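## 4. 畝・襞・皺の境界:居間の語彙としての凹凸表現

### 4.1 問題の所在

前節では、布の手触りを述べるときに日本語話者がオノマトペへ向かいやすいことを見た。「ふかふか」「さらさら」「ごわごわ」といった語は研究の蓄積も厚く、本稿もその恩恵を大いに受けている。ところが聞き取りの録音を書き起こしていくうちに、筆者らはもっと地味な一群の名詞に引き込まれてしまった。「畝」「襞」「皺」「筋」「折れ目」「たるみ」である。いずれも面が平らでなくなった箇所を指す名詞で、辞書の語釈だけを並べると互いによく似ている。それなのに、話者はほとんど迷わずに使い分ける。コーデュロイのズボンに走る細い盛り上がりは「畝」と呼べるが、同じズボンの膝裏にできた横向きの盛り上がりを「畝」と呼ぶ人はいない。この迷いのなさが面白くてたまらない、というのが本節の出発点である。

この名詞群を扱った先行研究は多くない。服飾用語集では「襞」がプリーツやギャザーの上位語として置かれ、「皺」は仕上げの不良として別の章に回される。農業や建築の語彙を扱うものでは「畝」が中心になり、布はせいぜい比喩の項に顔を出す程度である。分野ごとの整理としては筋が通っているのだが、居間で座布団を直しながら話す人の頭の中には、服飾の章も農業の章もない。一人の話者が一つの部屋の中で、カーテンからクッションへ、カーペットから自分の袖口へと目を移しながら、これらの語を次々に切り替える。その切り替えの基準を知りたい。

### 4.2 資料と手順

聞き取りは32名の日本語話者を対象に、それぞれの自宅の居間で行った。協力者はいずれもリットソープ(Ritthorpe)在住で、家庭内では主に日本語を用いている。日本国外の都市を調査地にしたのは、家具や敷物が日本の住宅と異なるために、既成の呼び名がすぐには出てこない場面が期待できたからである。この見込みは嬉しいことによく当たった。「これ、なんて言うんでしょうね」という発話のあとに続く言い換えの連鎖は、本調査でもっとも豊かな資料になっている。

聞き取りに先立って、布見本10種を協力者に触ってもらった。コーデュロイ、ちりめん、リブ編みのニット、ワッフル地などを含む見本帳で、提供元は家具用布地を扱うルリッツ(Luritz)である。見本は掌ほどの大きさに裁ち、縁の処理を揃えてある。協力者には名前を当てようとせず、離れた部屋にいる家族に電話で伝えるつもりで話してほしいと頼んだ。この「電話のつもり」という設定は予備調査の段階で偶然生まれたもので、ある協力者が見本を手にしたまま台所の母親に大声で説明を始めたのがきっかけだった。見ればわかるでしょう、という省略が減り、形の描写がぐっと細かくなる。

見本の課題のあとは、部屋の中にあるものについて自由に話してもらった。録音は書き起こし支援ソフトのKiventで下書きを作り、全体を聞き直して修正した。同音の「襞」と「日田」、「畝」と人名の「宇根」といった誤変換は手で直している。また「しわしわ」のような畳語は名詞の「皺」と別に扱った。分析対象となった発話は約3,000件である。分類には筆者らのうち2名があたり、独立に判定したのちに食い違った箇所を話し合った。判定が割れた発話のほうが往々にして面白く、話し合いは毎回予定の時間を大幅に超えた。

分類にあたっては、発話ごとに次の事柄を記録した。

- 凹凸を指す名詞と、それに前後する動詞
- 凹凸が布を織る、または縫う段階で作られたと話者が見ているか
- 同じ形の凹凸が隣に並んでいると話者が述べているか
- 手で撫でれば消えると話者が述べているか

最後の項目は当初の計画になかった。協力者の多くが話しながらクッションやカーテンを撫で、「こうすると消えるんですけど」と言い添えるので、途中から加えたものである。それ以前の録音についても遡って判定し直した。

### 4.3 「畝」は隣を必要とする

もっとも明瞭な結果が出たのは「畝」である。話者が「畝」を用いた発話では、ほぼ例外なく同形の盛り上がりが並んでいることが前提になっていた。一本きりの盛り上がりに対しては「筋」または「線」が使われる。興味深いのは、盛り上がりの高さがほとんど効いていない点だ。リブ編みの低い凹凸も、極太コーデュロイの高い凹凸も、並んでいさえすれば同じように「畝」と呼ばれる。畑の畝が一本だけで成り立つことはまれであるから、もとの意味がしっかり残っていると考えてよいだろう。

並びの向きについても触れておきたい。縦に走る畝は「畝が通っている」、横に走る畝は「畝が重なっている」と表現される傾向があった。「重なる」という動詞は物理的には正しくない。横向きの盛り上がりは上下に並んでいるだけで、重なってはいない。それでも話者は、積んだ輪や蛇腹を思わせる形に出会うと、ごく自然に「重なる」を選ぶ。蛇腹そのものを引き合いに出した発話も多く、アコーディオン、提灯、掃除機のホースが比喩の源としてよく現れた。布の話をしていたはずが、いつの間にか提灯の畳み方の話になっている録音もあり、聞き返すたびに楽しい。

硬さの影響も確認した。見本帳はすべて布であったが、自由談話では樹脂や金属の品も話題にのぼる。硬い素材の規則的な凹凸は「畝」と「溝」のあいだで揺れ、硬いほど「溝」が優勢になった。盛り上がりと窪みは同じ形の表と裏であるのに、柔らかいものでは山が、硬いものでは谷が名前をもらう。この非対称は予想していなかっただけに、集計表に現れたときには二人で声を上げてしまった。柔らかい凹凸は指の腹が山に沈み、硬い凹凸は爪の先が谷をたどる、という触り方の違いが関わっている可能性がある。

### 4.4 「襞」と「皺」を分けるもの

「襞」と「皺」の区別については、意図の有無で説明するのが通例である。縫って作ったものが襞、勝手にできたものが皺、というわけだ。今回の資料もおおむねこれを支持するが、はみ出す例が相当に多い。たとえば椅子の背に掛けた上着は、誰かが襞を作ろうとして掛けたわけではない。それでも肩から裾へ大きく流れる折れを、協力者はしばしば「襞」と呼んだ。反対に、縫い込まれた飾りであっても細かく浅ければ「皺」「皺加工」と呼ばれる。

筆者らが有力と考えるのは、凹凸の始まりと終わりを目で追えるかどうかという基準である。布がどこかで支えられ、そこから下へ落ちていくとき、折れは支点から裾へ向かう流れとして見える。この流れが見えると「襞」になる。支点がわからず、あちこちで小さな折れがぶつかり合っていると「皺」になる。「襞が寄る」より「襞が落ちる」「襞が流れる」が多く、「皺が流れる」がほとんど見つからないことも、この見方とよく合う。

中間に位置するのが「たるみ」である。ニットの上着を着て座った人の腹や袖口にできる柔らかな余りは、襞とも皺とも呼びにくい。ある協力者は自分のセーターをつまみながら、「皺っていうほど折れてないし、余ってるだけ」と説明してくれた。編地は糸の輪がずれることで力を逃がすので、織地のような鋭い折れ目を作りにくい。話者はその違いを、編みと織りの知識としてよりも、指先の経験として語る。服飾の専門用語を一つも使わずに素材の構造を言い当ててしまう発話に出会うたび、日常語の精度に感心させられた。

ソファの張地も中間例の宝庫である。座面の布をところどころで引き絞って窪ませる仕立てでは、窪みのまわりに放射状の折れが生まれる。作り手にとっては計算された形であり、業界ではタフティングという名もある。しかし名を知らない話者は、「えくぼ」「おへそ」「くぼくぼ」と呼びながら、周囲の折れについては「襞」と「皺」のあいだを行き来した。新品同様のものは「襞」、使い込まれたものは「皺」に傾く。同じ家の同じソファについて、家族のあいだで呼び方が分かれた例もあった。

カーペットでは事情が変わる。縞模様は平らな面に色で描かれた線であり、凹凸の語を必要としないはずである。にもかかわらず、縞の濃い部分を指して「溝」と言い、手で触れてから「あ、平らだ」と言い直す発話が複数の録音に現れた。色の明暗が影として読まれ、谷の存在が先に決まってしまうのだろう。視覚から入る凹凸語と触覚から入る凹凸語を分けて調べる必要を、この言い直しが教えてくれた。

議論の中心は録音資料にあるが、編地のたるみ、横方向に反復する隆起、垂れた布の折れを並べると、これらの語が受け持つ範囲の広さがよくわかる。

**図3 質の異なる凹凸。** (a) ソファの縁に接する青緑色のニットの柔らかなたるみ。下はクリーム色のタフティング張りのソファと灰色の縞のカーペット。(b) 濃い灰色の物体の上部に横に走る畝状の隆起。(c) 垂れ下がる黒い布の緩い折れ。三点とも同じ場所で撮影。

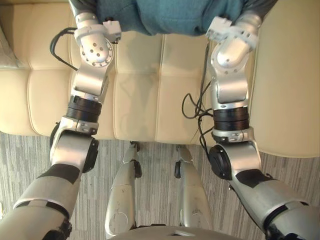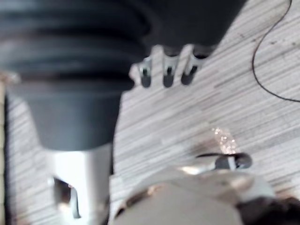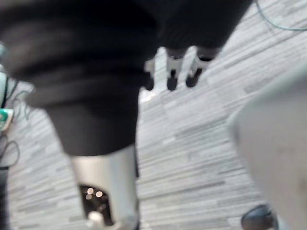
### 4.5 動詞との結びつき

名詞の使い分けを確かめるうえで、共に現れる動詞はきわめて頼りになる。「畝」は「走る」「通る」「並ぶ」と結びつき、「襞」は「落ちる」「流れる」「取る」と、「皺」は「寄る」「つく」「伸ばす」と結びつく。「取る」の働きはとりわけ見事である。「襞を取る」は襞を作ることを意味し、「皺を取る」は皺を消すことを意味する。同じ動詞が名詞を替えただけで正反対の作業を指すのに、聞き手が取り違えた例は録音の中に見当たらなかった。裁縫の経験が浅い若い協力者では「襞を取る」の使用が減り、「襞をつける」「襞を作る」が増える。語が消えかけているというより、隣り合う表現に仕事を譲っている最中に見える。

「伸ばす」についても補足が要る。撫でれば消えると述べられた凹凸は、その直前まで「襞」と呼ばれていても、撫でる動作に入った途端に「皺」と呼び直されることが多かった。カーテンの裾を整えていた協力者の発話では、「この襞がきれいで」と褒めたすぐあとに「この皺がね」と手が伸びている。指していた折れは同じものだと本人も認めている。凹凸の形よりも、これから手を加えるつもりがあるかどうかが語を選ばせた例として、強調しておきたい。

こうした結果は、薛楽瑶(Lok-yiu Hsueh)と鄧俊衡(Chun-hung Tang)が広東語の家庭内談話について進めている比較調査とも接点をもつ。2018年8月の研究会で両氏と資料を突き合わせた際、広東語側の協力者も布を撫でる直前に語を切り替えているとの指摘を受け、会場での議論はたいへんに盛り上がった。謝(Tse)の分類表では凹凸語が形状の下位項目に収められているが、動作の予定を示す欄を加えれば、両言語の資料を同じ表の上で比べられるようになる。そのための改訂案は付録に示した。

残る課題として、見本帳の偏りがある。用意した布はどれも凹凸のはっきりしたもので、サテンのように光の加減で初めて折れが見える布を含んでいない。予備的に薄手のサテンを触ってもらったところ、「皺」と「光の筋」のあいだで発話が長く揺れ、指で探っては首をかしげる沈黙が何度も挟まった。この沈黙の扱いは書き起こしの規約とも関わるため、次節で転記記号の見直しと併せて検討する。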